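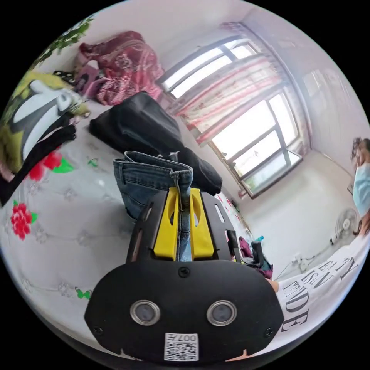
Home Products Research News Support Contact

News > Data Collection > Manipulation

Baltorness Releases Garment-Handling Demonstrations Recorded in Homes With Prokik Hand-Held Gripper

Release covers jeans, shirts, and mixed laundry; remote-control recordings of the same tasks are included for comparison

Baltorness today released Dorkier, a set of 2,082 recorded demonstrations of garment handling for use in training robot manipulation policies. The recordings were made in 26 homes with Prokik, the company's hand-held gripper. A smaller portion was recorded by remote control of a bench-mounted arm at Salminen, the contract laboratory that also carried out the review of the data.

Each demonstration covers one task from first grasp to final release. The tasks are picking a named garment out of a pile, turning it right side out, laying it flat, folding it, and moving the folded garment to a marked place. Of the total, 893 demonstrations involve denim jeans. The remainder is divided among shirts, dresses, towels, and piles in which several garment types are mixed.

"Jeans were given the largest share on purpose," said Mahnaz Taheri, head of data engineering at Baltorness. "The waistband is several layers thick, the leg is two, and the belt loops catch on a fingertip. A policy that has only seen T-shirts closes too far on one part and not far enough on the other. We wanted both kinds of grasp in the same episode, many times over."

Hand-held recording

Prokik is a two-finger gripper carried and operated by a person. The operator closes the fingers with a trigger and performs the task directly, with no robot present. A wide-angle view is recorded at the tool, and finger opening is logged against the same clock. Tool motion is recovered after the session from the recorded video and inertial data. The fingers have the same outline and the same contact surface as those supplied for the matching robot end effector, so a grasp recorded by hand can be replayed on an arm without a change in contact geometry.

The fingers are molded in yellow. During development, fingers in a dark color were difficult to separate from black fabric in the recorded view, and the finger-tracking step failed on a large share of episodes containing black garments. The change of color was made before any recording for Dorkier began.

The view from the tool covers the fingers, the garment, and a wide area of the room. Baltorness did not ask participants to clear their rooms or change the lighting. Most of the folding work was done on beds, with patterned sheets, other clothing, and windows in view. Operators were told to close a curtain only if the preview showed the garment as fully washed out.

"A plain table under a lamp gives you a clean recording and a policy that works on a plain table under a lamp," said Nuwan Jayawardena, who leads the Prokik hardware group. "Printed sheets are a hard case. The pattern has edges everywhere, and some of them look like the edge of a garment. We kept those sessions in."

Session procedure

Two people attended every session, an operator and an assistant. The operator held the tool. The assistant started and stopped the recording, reset the garments between episodes, and noted any episode in which a hand other than the operator's touched the fabric. Operators worked one-handed for single-tool tasks. For folds that need both ends of a garment held at once, the operator used a pair of tools, and the two recordings were aligned by a clap of the fingers at the start.

Before the first episode in each room, the operator moved the tool slowly through the working area to build a map. The map was rebuilt whenever furniture or bedding was moved. If the garment blocked most of the view for longer than the tracker could bridge, the episode was marked and repeated. Long garments caused more of these repeats than short ones, and the company has added a note on grasp height to the operator manual as a result: jeans should be gripped at the waistband and lifted with the legs hanging away from the lens.

Operators were asked to leave failed grasps in place and recover from them. A dropped garment was picked up again within the same episode, and the recording was not restarted. Dorkier labels these recoveries separately, and they can be filtered out by users who want only uninterrupted runs.

Remote-control recordings

Salminen recorded a subset of the tasks by remote control. In this setup the operator moves a small leader arm, and a full-size follower arm repeats the motion. The operator sees the garment directly and through a camera mounted at the wrist of the follower. The garments and task list were the same as in the home sessions, and the follower used the same finger design.

According to Yatziri Meléndez, who ran the remote-control sessions at Salminen, the two methods give different data. "By remote control, the joint positions are exact. There is nothing to reconstruct, and every motion is one the arm can make," she said. "The cost is speed. Operators hesitate before contact, and they avoid quick motions such as shaking out a leg. With the tool in the hand, they shake it out without being told to."

Some hand-held motions exceed the speed or reach of common arms. Dorkier therefore includes a check file for each hand-held episode that gives the peak tool speed and the working volume. Users can compare these values with the limits of their own hardware and exclude episodes that do not fit. Baltorness recommends this step before training and does not recommend slowing the recordings down uniformly, as the way cloth swings and settles will no longer match the motion.

Review and privacy

All episodes were reviewed at Salminen before release. Reviewers checked the start and end points, confirmed that the task label matched the garment, and rejected episodes with lost tracking. Because the view at the tool is wide, people in the room are often visible at its edge. Faces are blurred in the released files, as are papers and screens that can be read. Household members gave written consent before the session and were able to withdraw a recording afterward.

Fulgencio Contreras, who supervised the review, said the rejection rules are published with the data. "A reader can disagree with where we drew the line on lost tracking," he said. "The raw trajectories are there, and so is the reason code for every episode we flagged but kept."

Known limits

The release does not cover wet garments, hangers, or ironing. Buttons, zippers, and snaps are present on many garments but were not operated. Force at the fingertips was not measured; finger opening and trigger position are the only signals related to grip. Dark garments on dark bedding remain the weakest category for tracking, and users should expect larger position error in those episodes.

Users of earlier Prokik units should note that trigger calibration changed with the current housing. Recordings from older units can be combined with Dorkier after conversion with the script supplied in the tools folder.

Availability

Dorkier is available on request to research groups and to holders of a Prokik license. The package contains video, tool trajectories, finger opening, task labels, check files, and the operator manual. The remote-control subset is a separate download. Prokik tools and matching robot fingers are sold by Baltorness directly, and replacement fingers can be ordered in pairs.

An online session on loading the data and replaying a hand-held episode on an arm will be held on Monday at 10 a.m. Questions may be sent in advance through the support page.

About Baltorness

Baltorness designs hand-held and robot-mounted grippers and the software used to record and process demonstrations made with them.

Press contact: Yatziri Montes, Communications, Baltorness

Tags: imitation learning, teleoperation, grippers, deformable objects

Shares 41 Comments 3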